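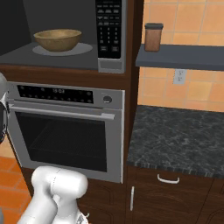 Sim kitchen tasks: what counts as a pass?
Forum: Home Robots > Testing and Good Practice
May 2021

pichon_dan
We're writing pass rules for our microwave tasks at Isbridge. Draft says the bowl has to be on the turntable, upright, gripper clear of the cavity, and everything still for 3 seconds. 20 runs per layout. Anything missing?

gridlock26
Door state. If the task says "put in and close" then an open door is a fail, even with the bowl dead center. We had people scoring those as passes until September.

moth_ohm
3 seconds is short. Round bowls can keep rocking in sim. We use 6.

pichon_dan
6 would push a lot of our runs past the time limit. I'd sooner put a cap on bowl speed and keep 3.

moth_ohm
Then raise the time limit. A speed cap depends on your physics step, so other labs can't compare.

tallow_k
Agree with moth on that. Also log contact with anything that isn't part of the task. If the arm leans on the oven handle or bumps the door edge, a pass/fail score hides it. Stestent has a column for it and I'd copy that.

gridlock26
Contact as a fail, or just logged?

tallow_k
Logged, with a force limit. Over the limit is a fail.

pichon_dan
OK. Adding door state and the contact column. Leaving it at 3 for now, will rerun one layout at 6 and post both.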